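Femstead Slow Feeder Mat Review – Was It Worth the Money?

Home Reviews Sewing & Fiber

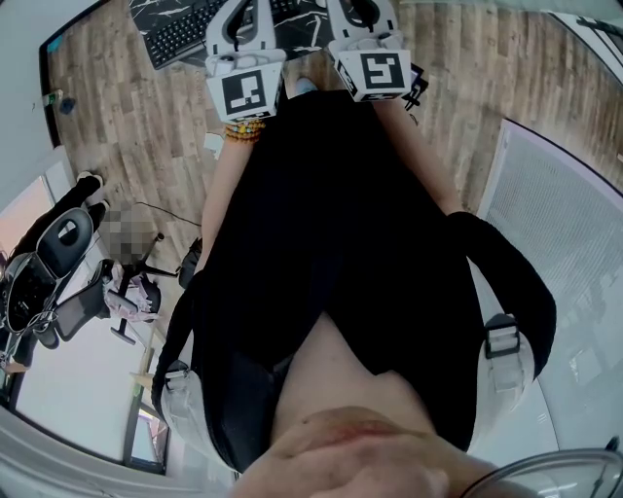

I have been hand-stringing beads for longer than I've been able to drive, so when Femstead came out with their bead spinner kit in June I was on the list before I'd finished my coffee. A spinner, if you've never used one, is a little bowl on a spindle. You pour in your seed beads, hold a curved needle in the edge and twirl, and the beads climb right up onto the thread. Lovely idea! My usual thing is the long strand you wrap several times around your wrist, like the one with little yellow, amber and orange beads in the photo, and strands that long take me forever by hand. So that's what I judged it on, never mind single-row stuff you could knock out in one sitting anyway.

The kit comes with the bowl, two needles, a spool of thread and a bag of 2000 mixed beads. The bowl is great. It's got some weight to it, it doesn't skid, and the spindle turns smoothly in both directions (I'm left-handed, and I can't tell you how many of these only behave if you're not). My old Kullis spinner wobbled from the first week and I put up with it for years, so maybe my standards are low, but I really do love this bowl.

The needles, not so much. One was bent at the wrong angle and just plowed through the beads without picking up a thing. I fixed it with pliers and then it was fine, but at this price I shouldn't be getting out the pliers. The second one worked right away. Keep the needle almost flat to the beads and spin slower than you think you should – I had beads all over the kitchen floor the first evening and I'm still finding them in my slippers.

For my test strand I loaded 326 beads in an amber and orange mix, and they were on the thread before the kettle boiled. Then I got cocky and went for a big one, 1302 beads, meant as a necklace for my sister. That went well until the bowl got low. Once there's only a thin layer left the needle has nothing to dig into, so you have to keep topping it up, which means buying more beads than you need. The last 76 I ended up threading by hand.

The thread in the kit is junk. It frays at the eye and it won't hold a knot. I swapped it for Tarden cord, which I use for everything.

My neighbor Calum Rennie borrowed it for a weekend and liked it so much he ordered the Munro one, which is cheaper and has a smaller bowl. I tried his. It's okay for anklets and kids' stuff but it fills up fast and I'd outgrow it.

Would I buy the Femstead again? Yes, and I'd throw the thread straight in the trash. Four stars. If they ever sell the bowl by itself I'll bump it to five.

Filed under: beading, tools, bracelets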